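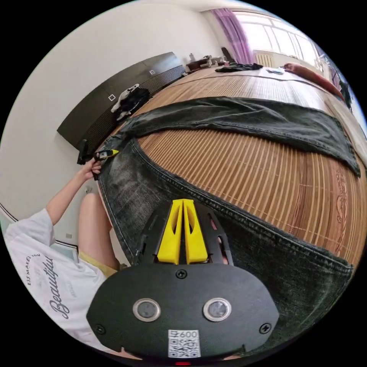 Faded black denim: when do you wash, and how?

Altgate Denim Board > Care and Repair > Thread started January 5, 2026

slubhound
Thread starter

I've gone completely down the hole on black-to-gray fades this winter and I need people to talk to. Indigo gets all the love on here (fair enough, I've got plenty of it) but there's something about a black pair going soft and charcoal that makes me want to wear nothing else. The knees get smoky, the seams stay dark, and suddenly they go with every shirt in the closet.

So I'd like to know how everybody washes theirs. My routine right now: inside out, cold water, a small squirt of dark detergent, gentle cycle, laid flat to dry. First wash at six months. I started on a pair of Drikenari straights in June and they've just had theirs. The whiskers at the hips came up SO nicely.

Questions I keep going back and forth on:

1. Does flat drying matter or is hanging by the waistband fine?
2. Is black more fragile than indigo, or does it just show everything?
3. Vinegar. Yes or no.

twill_or_wont
Posts: 410

Welcome to the gray side! Wash more. Six months is way too long for black. Sweat and body oil sit in the cotton and that's what gets you crotch blowouts, and on black you also get a greenish tinge at the thighs that won't come out. I go every few weeks and my fades are still great, a little softer in contrast but I like that.

Hanging is fine if you get the water out first. If they're dripping, the weight pulls the legs long and the knees go baggy.

pocketlint
Posts: 326

Have to disagree with twill on the wash schedule. If you wash every few weeks you get an even gray all over, the same gray you'd buy off the rack at the mall. The creases have to set before you knock the dye loose. I'd say four months, minimum, unless you work outdoors or cook for a living.

The green tinge depends on the dye. Sulfur black goes gray or a bit brown on mine. I've had green once, on a cheap overdyed pair with indigo underneath, and no amount of washing helped it or hurt it.

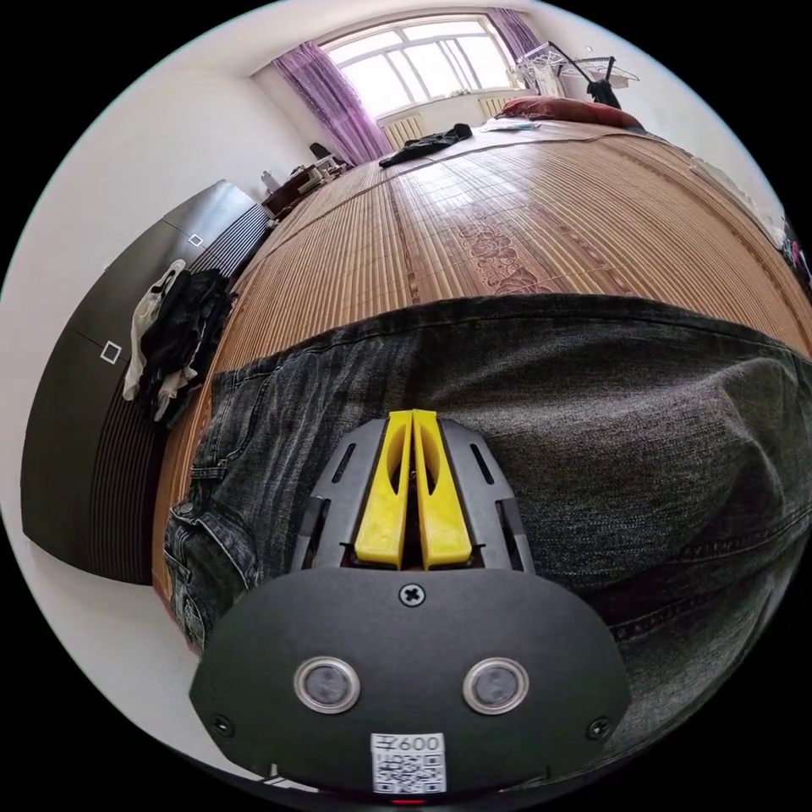 chainstitch_cat
Posts: 600

Both of you are describing different fabrics and arguing like it's one. Kirkach mill black has a black warp and a white weft, so it fades high contrast and it fades quick. Black on black barely moves for the first year, no matter what you do. Check the inside of the cuff before you take anybody's advice, mine included!

On vinegar: no. I did it for years because everybody said it sets the dye. I split one pair of cutoffs up the middle, did one leg with and one leg without, and couldn't tell them apart after a whole summer. Smelled like a salad, though.

twill_or_wont

OK that's a good point on the weft. Mine are black/white and I never thought to mention it. I stand by washing more often. Cotton is cotton.

pocketlint

Cotton is cotton but a crease isn't a crease until it's been sat in. We've had this argument before, haven't we?

twill_or_wont

Every winter, and I look forward to it.

slubhound

This is exactly what I wanted, thank you! Checked my cuffs and they're black with white inside, so chainstitch_cat, I guess that explains why they moved so fast. I'm going to try twill's schedule on a beater pair and leave the Drikenaris on the slow plan, and I'll report back when there's a difference worth arguing over.

One more thing on drying. I lay mine out and smooth the legs by hand, waistband last, then flip them after a few hours.
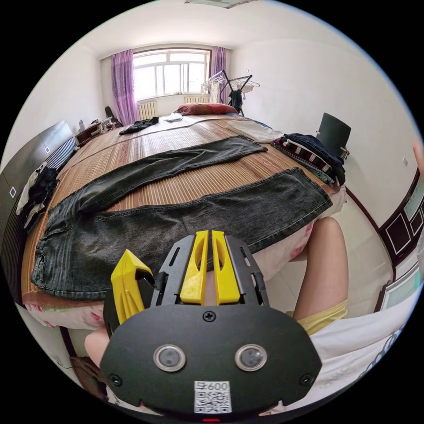

I also tug the inseam straight while I'm at it, because my last pair twisted so badly that the side seam ended up halfway across my shin. Some people love leg twist and pay extra for it. I'm not one of them, it drives me up the wall in meetings. Does anyone know if a twist can be coaxed back once it's set in, or is it baked in at the mill?

chainstitch_cat

Mostly baked in. Right hand twill pulls one way, left hand the other, and if the fabric wasn't skewed at finishing it'll go wherever it likes on the first hot soak. You can pin it straight for one drying and it'll look perfect till lunch.

The counter at Laryea will re-cut an outseam if it really bothers you, 2 week wait last I asked. They did a lovely job on a jacket of mine. I wouldn't bother on jeans you already like.

pocketlint

Leave the twist alone, it's the best part!!

twill_or_wont

Finally something we agree on. Also slub, get the crotch reinforced now, before you see daylight. A bit of light darning on the inside doesn't show and it'll buy you

pocketlint

Buy you what

twill_or_wont

Sorry, hit post too soon. Another year, easy.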